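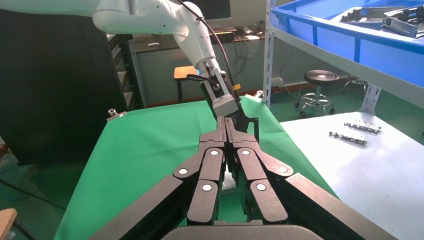 Ita Phelan had been at Gillies for 11 years and had never lost a bracket. She mentioned this most mornings, before coffee, to whoever was nearest.

So when the count came up one short, she looked at Jeanie Laing.

"I signed for 400," said Jeanie.

"And now?"

"Now it's a smaller number."

They checked the bins. They checked the drawer where people kept soup. Jeanie checked her own coat, with the look of a woman who had found worse in there. The order was for Skamus, who sent things back if the box was dented, and who had once sent back just the box.

"Lay it all out," said Ita. "Strips with strips, rails with rails. Nothing goes near the tray unless I put it there."

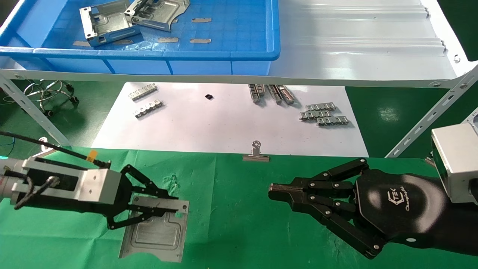
Brackets in the blue tray, most else on paper, by order of Ita Phelan.

It took until lunch. Jeanie began to enjoy it, the way you can enjoy ironing if it belongs to somebody else. She straightened a rail. Ita straightened it back.

At two the man from Skamus telephoned. He had the sample bracket on his desk, he said, the one Ms. Phelan had so kindly mailed him in person, and it was fine.

Ita thanked him and put down the phone.

"Well?" said Jeanie.

"Your counting," said Ita, "needs work" — and she went to see if there was any soup.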